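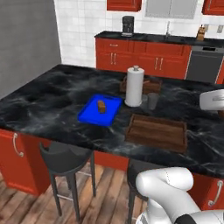
Kitchen island with cutting board, bread and paper towels.

Clullard 2 phono preamp
Reviewed by Fengying Wei, May 8, 2021

The Clullard 2 is a moving-magnet phono stage sold by Prustix. I used it with a Gautier belt-drive turntable, mostly on old beat singles and one scuffed Starnembridge pressing, serial 2085.

Gain is fixed. Levels matched my CD player to within a small turn of the volume knob. Hum is audible only with the knob well past normal listening. Bass is firm, and vocals on mono 45s sit in the center without spreading. Sibilance on the last track of a side is still there, as it was with my old unit.

Warm-up takes roughly 18 minutes, after which the slight hiss settles. The power cord is too short, and the ground post is too close to the left input for thick plugs. There is no mono switch, a real omission for anyone with a box of singles.

Rating: 11 out of 18 on my usual sheet.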